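Speaker notes - Catrin Pugh, Housekeeping and Facilities session, Thursday

Opening (allow 2 minutes)

Good morning, and thank you to the organisers for the invitation. My subject is the Kinthorpe programme, in which household cleaning and tidying tasks are rehearsed in simulation before any change is made to the working day of our staff. I shall speak mainly about the staff.

Kinthorpe employs 60 people in housekeeping. When the programme was announced, the first question put to management concerned hours, and the second concerned who would be blamed for a breakage. Both were fair questions and both are answered in the written agreement. Contracted hours are protected for the length of the programme. A breakage by a machine is recorded against the machine.

The rooms

Our simulated rooms were prepared by Oddsson from a list drawn up by the housekeepers themselves. They asked for clutter. A bare worktop teaches very little about a working kitchen, and the list therefore called for bottles, jars and small dishes left where residents tend to leave them. 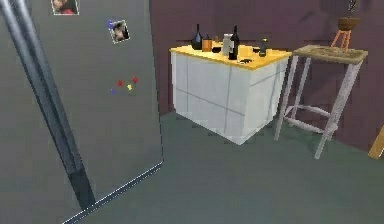 Simulated kitchen area, with bottles and containers on the yellow worktop.

Pause here. Ask the audience how many of them clear a surface before wiping it, and how many lift and wipe as they go. At Kinthorpe the staff were divided, and the written procedure matched neither habit. It has now been rewritten - by the people who do the job.

The bathroom tasks

Bathrooms take up the largest share of a housekeeper's shift and account for most of the bending and reaching. They were placed first in the programme at the request of the staff side.

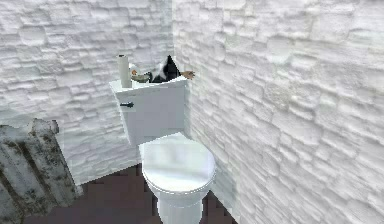

Gripper at the top of the toilet tank, beside a dish and an upright paper roll.

Points to make:
- Housekeepers review 45 recorded attempts in each round and mark them as acceptable or not acceptable.
- Review is paid time. It is carried out seated, and counts towards the shift.
- A reviewer need not give technical reasons. "I would not leave a room like that" is a sufficient comment.

Several colleagues who had never been asked for a professional opinion now give one every week. Supervisors have had to adjust to this, and some found it harder than the reviewers did. We arranged separate sessions for supervisors in November and should have done so earlier.

Handling small items

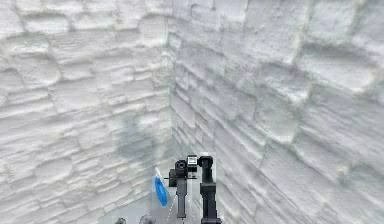

Small items remain the main source of disagreement between the reviewers and the Vukton engineers. The engineers wished to score a task by whether the item was held. The reviewers wished to score where it was put down, and whether a resident would find it again. After 200 reviewed attempts the second measure was adopted alongside the first.

What has changed for staff

Two new posts of task reviewer have been created, both filled internally. Job descriptions have been reopened, and pay grading is still under discussion - please do not go further than this if asked. No post has been removed. I cannot give an undertaking beyond the present agreement, and I would ask colleagues from other employers to be equally plain with their own staff.

Close by inviting questions. Queries on scheduling software should go to the Noltel desk in the foyer.

Related items
Agreement on protected hours: a summary for staff
Task reviewer: role outline and grading
Supervisors' sessions: notes from November
Noltel rota system: common questions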